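The Pause That Never Came

In October, a kitchen-tidying trial at the Altwood laboratory ended with a cracked fingertip and a stopped arm. The damage was minor. The fault behind it had been present for 6 weeks, through more than 200 runs, and no log had recorded it.

The task was a simple one. The arm was to pick up play food, carry it to a bowl, release it and return to its rest position. The tabletop held a cream serving tray with a rabbit printed on it, a green lime lying near one corner of the tray, and a wooden cutting board with a slice of lemon.

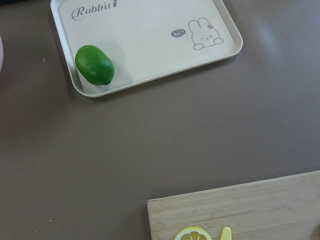

Altwood had fitted the arm with a wrist force sensor supplied by Riltex. Control software from Gotik read the sensor and was meant to halt all motion when the load passed a set limit. On the day of the incident, the arm came down too low on its approach to the tray. One finger met the rim and continued to press. The operator reached the stop button after 2 seconds.

The automatic halt should have acted well before that. The review found that the sensor had worked correctly and had reported the rise in force. The software had received the reading and set it aside. An update had added a filter to remove false alarms caused by vibration, and the filter treated any sharp change in load as noise until it had been confirmed by 8 further readings. At the slow rate used for table work, those readings arrived too late to be of use. 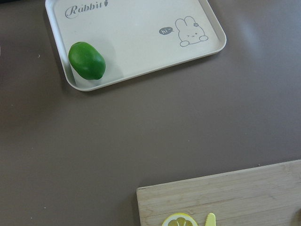
Earlier runs had concealed the problem. Light contact with soft items rarely came near the limit, and a halt that is never needed looks the same in the records as a halt that works. The laboratory had tested the stop function when the arm was installed. It had not repeated the test after the update.

An outside reviewer, the safety firm Tóth, was asked to examine the setup. Its report also raised a second concern. The height of the table had been measured once, at the center, and the same value was applied everywhere, including the area near the bowl.

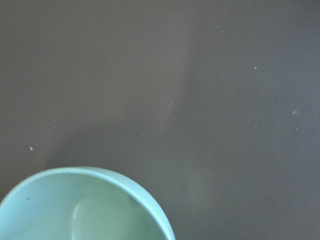
Altwood has since removed the filter and now measures table height at 6 points before each session. The stop function is tested every morning against a padded block, and the result is signed by the operator on duty. Gotik has changed its release notes so that any edit affecting a safety limit appears on the first page. Trials resumed at half speed, and the cracked fingertip is kept in a drawer beside the control desk.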